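Washroom notes, January 24, 2018

Started on the washroom corner before anybody needed it, which lasted until the first person came in with coffee hands. The plan for today was the sink, the counter and the wall behind it, and after that a decision about which cleaner we keep buying. We still have the tail end of the Rondeo spray and a fresh bottle of the Bratitz concentrate, so I tried the two on different stretches of the gray wall. I like the Rondeo better for smell (lemon, but not candy lemon) and the Bratitz better for everything else. The cloths are the old gray ones from the Macapagal order, and I'm still fond of them even though they look a hundred years old after one rinse!
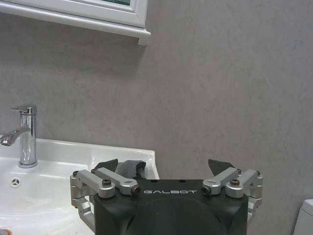

How strong should the Bratitz mix be for the basin? One capful to a half bucket of warm water, and go up to two only if there's a soap line that won't budge.

I went top down this time – shelf, wall, counter, basin – and it's so much nicer than last August, when I did the basin first and then dripped all over it from above. The wall is the slow part. It's matte and a bit mottled, so you can't tell by looking whether you've missed a patch, and I ended up going over it in strips and feeling for grit with the back of my hand. The white counter is the opposite, it shows every smear. Along the back rim where it meets the tiles I used the corner of a folded cloth and hardly any liquid. The chrome got plain water and a dry buff, nothing else, please keep it that way.
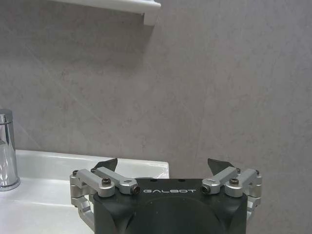

Kavbridge wrote back about the faucet, by the way, and they say vinegar is fine for lime on the spout as long as it's rinsed off within 9 minutes and never left sitting around the collar at the base. They also want us to stop using the green scrubby pads on anything shiny. Fair enough, I've moved the pads to the mop closet.

Total time was 33 minutes for the wall and shelf and 32 for the sink side, so nearly even, and I'd have bet money on the sink being worse. Next time I'd like to do the wall with a flat mop head and see if that gets it down a bit.
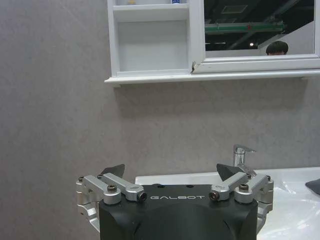
The other thing I want to sort out is what goes back on the open shelf. My vote is hand towels and one spare soap, and the tall bottles can live somewhere they won't tip. Cloth reorder is item 441 on the supply sheet, and I've put us down for one more pack. Cloths from today go in the wash tonight, no softener.

Contact the workshop desk | Copyright 2018 | Back to top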